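Ticket: Gripper pose jumps at the start of a recording
Project: Flasevside
Opened by: Parveen Cheema
Date: 05/12/2019
Status: open, fix in test

The pose tracker loses its place when the handheld gripper is picked up. The output jumps sideways, then settles with the whole path rotated. Replay in Dosance shows the same jump, so the viewer is not at fault.

Checked the fisheye stream first. A sleeve and a hand take up much of the view, and the tracker has few wall or floor features left to match. 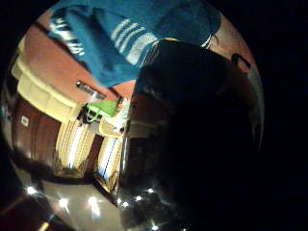
Lowered the feature threshold from 500 to 100. No better — it picked up glints on the floor and drifted. Put it back to 500.

Next, compared against the marker pose from the fixed camera. The two clocks were around 30 ms apart. Corrected the offset in the config and the paths line up once tracking is steady. The jump at the start is still there.

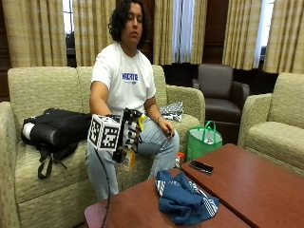 Fixed camera view, marker cube and second marker panel on the rig.

To do: hold back tracker output until 2 good marker poses have come in, then start the path from there. Change is on the Wovville branch, not merged. Please don't use the October build for comparison — it has the old clock code.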